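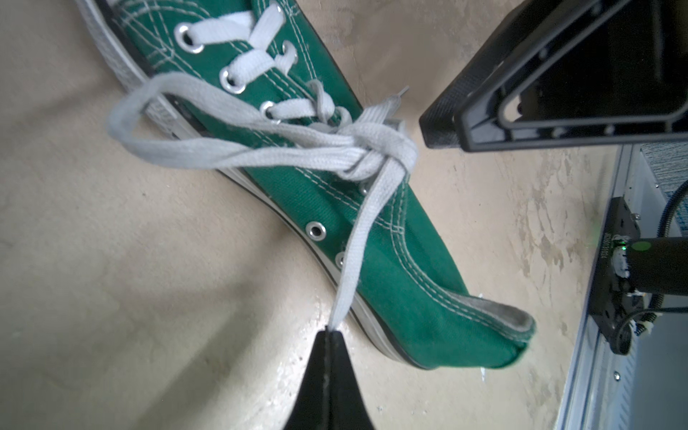 Aufräumen im Schuhregal – und was ein Schnürsenkel damit zu tun hat

Liebe Leserinnen und Leser,

der Januar ist bei mir traditionell der Monat der Schuhe. Alles kommt einmal heraus, wird ausgebürstet, neu geschnürt und erst dann wieder einsortiert, und jedes Jahr staune ich, wie lange ich allein mit den Senkeln beschäftigt bin. Grüne Leinenschuhe mit weißen Flachsenkeln sind dabei meine besonderen Lieblinge, auch wenn sich die flachen Bänder so gern verdrehen. Bitte nie am Knoten zerren! Erst die Schlaufe lockern, dann das lose Ende lang herausziehen und zum Schluss Öse für Öse neu einfädeln – das dauert ein wenig, aber die Schleife sitzt hinterher einfach schöner.

Bei den Hausschuhen geht es zum Glück schneller.

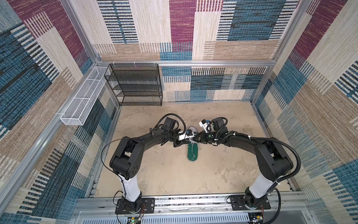
Einmal ausklopfen, kurz durchlüften, fertig. Ich stelle sie am liebsten ganz nach unten ins Regal, wo man sie abends auch im Halbdunkel findet, und die Leinenschuhe kommen eine Etage höher. Unsere Leserin Csenge Nyitrai hat mir dazu geschrieben, dass sie ihre Ersatzsenkel in einem schmalen Korb mit Fächern gleich neben dem Regal aufbewahrt, nach Länge sortiert. Das habe ich sofort nachgemacht, und seitdem suche ich morgens deutlich weniger (danke, liebe Csenge!).
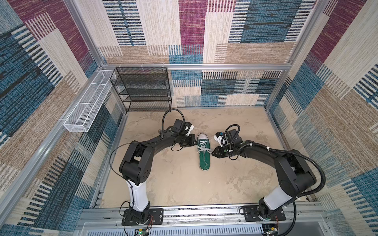 Grüner Leinenschuh mit offenen weißen Senkeln

Wenn auch Sie einen Kniff für Senkel oder Schuhregal haben, schreiben Sie mir gern – im nächsten Rundbrief ist noch Platz dafür.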